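Praludard classical – $1420 worth a setup or sell it on?
Forum: Acoustic and Classical Builders
11 replies, showing 5

fretless_in_ohio
Picked up a used Praludard in November, spruce top, serial 2673. Action at the 12th is way high. Local shop says new saddle, maybe a neck reset. Paid $1420. Do I put money in or flip it? Plays nice below the 5th fret.

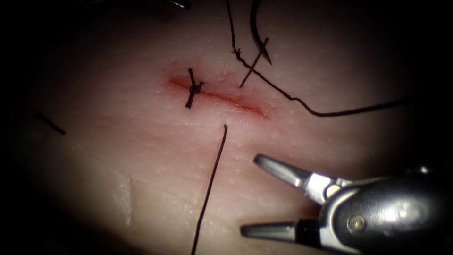

2 min read

cedarhead
Saddle first. Always. Shop near me does bone for $125 fitted. How much saddle is showing above the bridge? If theres plenty you don't need any reset.

fretless_in_ohio
Plenty I think. Couple mm at least. Strings are Nemar hard tension, came with it.

lowE_buzz
Hard tension on that top?? Take them off today. Those early ones were braced light, mine bellied up behind the bridge in one summer. Normal tension or lower.

cedarhead
Disagree – bracing is fine on those. Bellying is humidity 9 times out of 10. Get a gauge in the case before blaming strings. 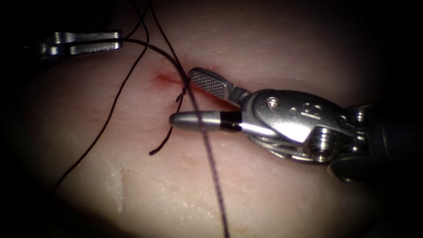 Re: neck reset on a Spanish heel

rosette_nut
Nobody resets a Spanish heel for that money. The sides are slotted into the neck, you'd be taking half the guitar apart. Shop that says "maybe a reset" hasn't looked inside. Go to Rajput or Cekolby, both do classicals all day. Rajput has a waiting list tho.

lowE_buzz
Cekolby quoted me over $2000 for a fingerboard job. No thanks.

rosette_nut
Thats a new ebony board planed to a taper, plus frets. Different job. Ask them for a saddle and nut only, see what they say
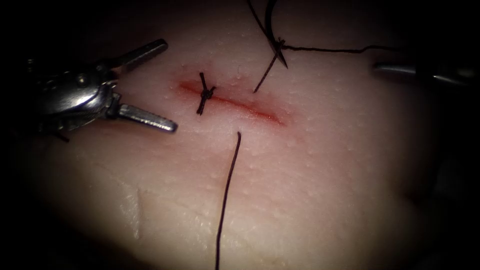
and bring the old saddle along even if its junk, they can measure off it. Keep it in the case after too. I'd say keep the guitar, you won't find that top again for the price.

fretless_in_ohio
Ok. Lower tension set ordered, saddle next. Will post the numbers at the 12th when its back.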